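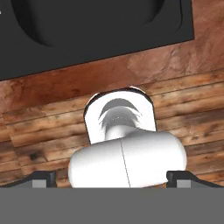 black on wood. doing this thread before I lose the nerve

ok so. I quit buying furniture new two years ago and people keep asking how, so, thread. mostly about selling and buying secondhand when you move a lot. I move a lot

1/ background. Four apartments since college. First move I paid a guy to haul a couch that cost less than the guy did. Never again

2/ second move I put everything on the curb in August. It rained. Whole building watched me drag a bookcase back inside in my socks

3/ so now I buy used, keep it while I live there, sell it when I go. Total I've lost on the desk I had in Figueroa: 13 bucks. Used it every day

4/ where I look: building group chats first, then the church sale over on the Brenby side, then the apps. Apps last. Too many people on there asking "is this available" and then vanishing like smoke

5/ measure your doors. MEASURE YOUR DOORS. and the stairwell turn, and the elevator if you have one. I keep mine in a note on my phone, inches, with the landing at the bottom of the list

6/ my landing is 44 inches at the tight spot. A dresser that's "maybe 40ish" is not a measurement, ask for the tape in the photo. If they wont do it, move on

7/ solid wood is heavy and that's mostly good news. Pull a drawer all the way out and look at the corners. Staples, skip. Joints that fit together, keep talking

8/ smell it. I mean it. Stick your whole head in the dresser. Smoke does not leave. Mothballs leave eventually — took one of mine a whole summer out on the porch

9/ upholstered stuff, I pass. Sorry. I know somebody's aunt has a perfect armchair. I had bedbugs in apartment number three and I'm not the same person

10/ price. I offer once, a real number, with a pickup time in the same message. "100, I can be there at 6 with a van." Works way better than haggling back and forth all week

11/ cash, small bills. Sellers get weird when you hold out your phone and say the payment's pending

12/ the van. Telma Bustos lends me hers and I pay in gas and tamales. Before that I rented by the hour and sweated through every red light. If you have a friend with a van be so nice to that friend

13/ blankets and two ratchet straps live in a bin by my door. Rope is for people who know knots. I know zero knots

ok selling, this is the part people skip

14/ clean it first. Warm water, tiny bit of dish soap, dry it right away. I've watched the same nightstand sit for three weeks dirty and go in an afternoon clean

15/ pictures in daylight, near a window, lamp OFF. The lamp turns everything orange and then the buyer shows up and says it's a different color

16/ photograph the damage. Close up. Nobody has ever backed out on me over a scratch they'd seen already. They back out over the one they find in your hallway

17/ write the dimensions in the first line. Then the floor you live on. "third floor no elevator" saves everybody a bad evening

18/ don't hold things without a deposit. I held a kitchen table nine days for a man who was "literally on the way." Where is he now. Is he ok

19/ list the big stuff a month before the move. Bed goes last obviously. I've slept on the floor on a yoga mat, it was fine the first night

20/ what never sells, for me: printers, any lamp with no shade, exercise stuff in any month but January. Had a Mullex rowing machine up all fall. Got one message. It was my brother making fun of me

21/ what goes in minutes: small desks, bar stools, mirrors, shelves that break down flat. A plain white bookshelf is basicaly money

22/ somebody asked about refinishing. I'm not the one. Nicanor Toledo taught me the little I know and it's this: sand with the grain, go outside, stop before you get mad

23/ also he says test your stain on the underside first. I did not. There's a side table in my bedroom that is the color of ketchup

24/ keep every screw. Sandwich bag, tape it to the leg, write on the bag. I once sold a bed frame minus four bolts and drove across town at night to hand them over through a car window like a crime

25/ that's most of it. Current apartment is all used except the mattress and the shower curtain, for reasons you can work out

26/ edit to add since three people asked: no I don't ship, no I'm not selling the Rultach chair, yes I would trade it for a good bench

27/ ok the van has to be back by six and I still havent eaten. Will answer replies tonight — drop your door measurements if you want a second opinion on a couch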